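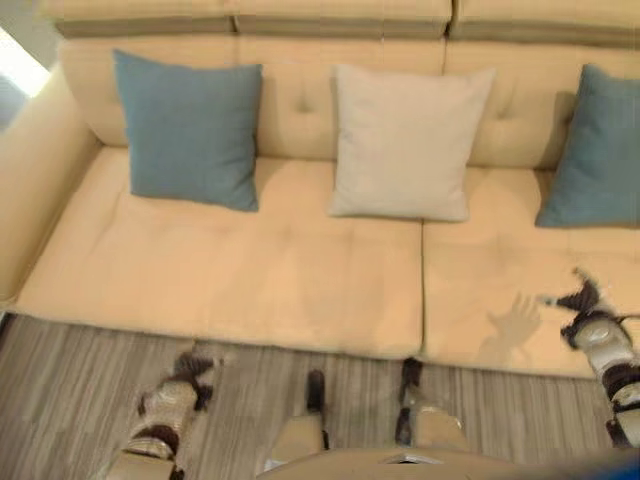 According to one customer review, the printed stop card that comes in the box did more for a household than the app ever did, and it ought to be larger. The card is now twice its old size and ships with every Firnholm Home Practice Kit.

Search products, manuals, part numbers Go

Firnholm Home Practice Kit for Walking Robots
Supplier: Flistia
Status: In stock

The kit covers the setup and daily operation of a two-legged, two-armed robot doing light tidying in a furnished living room. It consists of a rule book, a stop card, a wireless stop button with wrist strap, floor marking tape and a logbook. It does not contain a robot and does not change the robot's own safety functions. The robot maker's manual takes priority wherever the two differ.

Working area
Mark the area with the tape before the first run. Leave 900 mm of clear floor along the front of any sofa, bed or low table where the robot will work. Remove rugs with loose edges. Hard floors should be dry and free of cables. Children and pets stay out of the marked area while the motors are powered — a closed door is preferred to a gate.

Upholstered furniture
Soft seats give way under load, and a robot that leans on one can lose its balance. The rule book therefore treats a seat cushion as a surface to reach over, never as a support. Hands should approach with fingers open and slow down before contact. Throw cushions are lifted by the body of the cushion, one at a time. Buttons, seams and piping are not grip points. On leather and leather-like covers, check the fingertips for grit before each session.

Lighting
Strong side light puts hard shadows of the arms and fingers on pale fabric, and direct sun can wash out part of a camera view. Draw a blind or move the session to another time of day. Enter the change in the logbook.

People in the room
One adult holds the stop button for the whole session and has no other task. Anyone else stays at least 2 m outside the tape. Handing an object to the robot while it is walking is not permitted under these rules.

Stop test
Press the button once at the start of each session with the robot standing still. If motion is not disabled, end the session and contact the robot maker. Repeat the test after a battery change.

Contents
Rule book, spiral bound
Stop card
Wireless stop button, strap and charging lead
Floor marking tape, 2 rolls
Logbook
Spare strap clips, 6

Warranty on the button is 12 months. Tape and paper parts are excluded.

Related items
Moser Floor Tape, single roll
Moser Wall Holder for Stop Button
Jisa Fingertip Cleaning Cloths
Jisa Logbook Refill
Firnholm Stop Card, large print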